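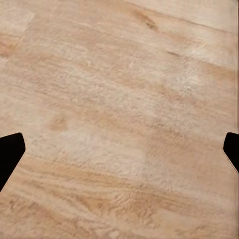

Simulated gripper view over the wooden test surface. Image: Cilluleo

The workshop at Warnuvthorpe has 2 grippers on trial this summer, and most of the comparing is being done on a computer. Cilluleo, which packs small parts for the farm machinery trade, wanted an answer before it paid for mounts and cabling.

Both candidates are parallel-jaw units. The Karagiannis is the cheaper at $3,530. The Stenda costs $3,768 and comes with its own controller, so the price gap closes once wiring is counted.

Each model was loaded into the simulator with a close camera looking down between the fingers. Black fingers on pale timber give the vision software a clean edge to find, and the jaw gap can be checked before any part is added. The grain is a fair test too. Knots and streaks in the wood can be mistaken for small brown washers, and early versions of the detector did it often.

The team logged 1,238 simulated picks by 21st January. The Stenda centred better on thin stock. The Karagiannis was quicker to open and handled round parts without much tuning, though its fingers block more of the camera's view when nearly closed.

Friction is the weak point of the method. Rubber pads are hard to model, and the figures for oily parts are being treated with caution. Bench trials on the real arm are booked through to October, starting with the Stenda.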